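4. Preparing the table and the floor

Before you unpack the Ronel table, please choose a place where the floor is flat and the door can open fully. The table top is white and shows every mark, so wash your hands first.

1. Lift the top with two persons. Do not pull it over the floor.
2. Screw the four legs by hand, then tighten them with the key from the bag.
3. Put the table in its place and press on each corner. If it moves, turn the foot under this corner until it stands quiet.
4. Wipe the top with a soft cloth and water. Do not use powder cleaner.

Note: The spare foot has part number 711. You can order it from Doltus in Plakescombe.

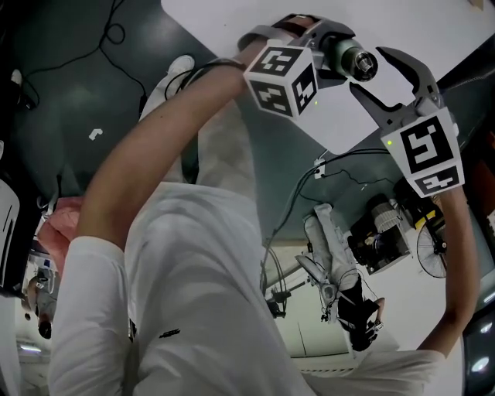 Cables are the most common cause of falls in a work room. Before you start, walk one time around the table and look at the floor from the standing place. Black cables on a dark green floor, lying in loose coils, are easy to miss when both your arms are stretched over the white top and your eyes are on the work. Bring such coils to the wall and fix them with the flat clips.

5. Keep a free way on all sides of the table where people stand or pass.
6. Wear closed shoes with a flat sole.
7. If you wear long sleeves, check that they do not catch on the table edge.

Caution: Do not lay a cable under a table foot. The weight can damage it.

For questions about this section please write to Birsen Eren at the Doltus service desk, and give the table number from the label.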